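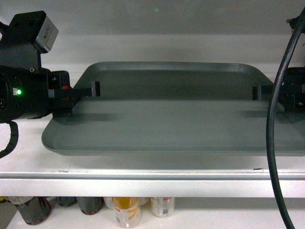
Two grippers over the gray tray on the upper shelf, with drinks on the shelf below.

Open Day at Indum: The Shelf Robot

Indum opened its workshop to visitors on Saturday, and 597 people signed in at the front desk. The longest line was for Tretis, the two-armed machine the company is developing for store shelves. Fuseini Gbeho ran the demonstration every 15 minutes and took questions between runs.

Tretis is meant to handle light stock in small grocery stores: cans, bottles, and the trays they are displayed on. Gbeho explained that trays are harder than they look. A can needs one arm. A wide tray needs both, and they have to move at the same speed or the tray tips. His team spent most of January on that one problem.

The photo at the top of the page shows the grippers facing each other across the tray, with a wide gap between the fingers. The rim is low, so there is little for a finger to hold. The corners are rounded, and visitors asked about that more than anything else. Gbeho said the team had tried square-cornered trays too and that the arms managed both, but the rounded ones were easier to line up.

The test shelf is plain white with a light gray wall behind it. Balthasar Stöckli, who builds the shelving at Grutine, came along for the afternoon and answered questions about shelf heights and load limits. He brought sample brackets for people to handle.

Groups were kept to 8 at a time so that everyone could see over the barrier. Children under 12 stood in front.

The next open day will be held at the Pai building across the parking lot. Doors open at 2 p.m. and there is no charge. Please use the side entrance, as the front lot is reserved for deliveries.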